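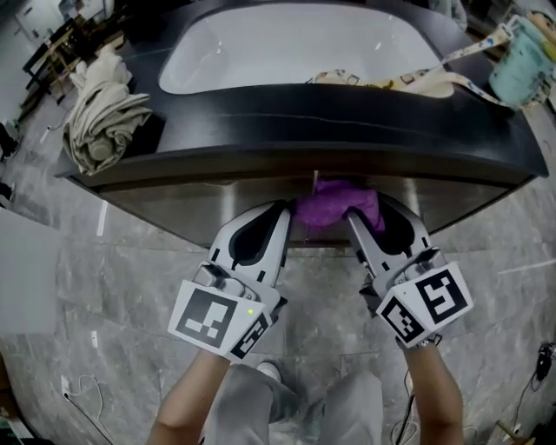 Ticket 1321
Site: Drunach, level 2 washroom
Opened by: Nhàn Đỗ
Category: Plumbing, hot water
Status: Monitoring

Fault: basin hot tap loses flow after 16 seconds. Cold side normal.

09:10 Isolation valve fully open. Aerator removed and rinsed, no change.
09:35 Flow at tap 201 with hose off, falls to 70 (mL per 5 s). Same at second basin.
10:20 Mixing valve strainer blocked with grey scale. Cleaned and refitted.
10:45 Flow holds on both basins. Outlet temperature not logged, probe flat.

Spare strainer ordered through Ibarra. Recheck in January, then close.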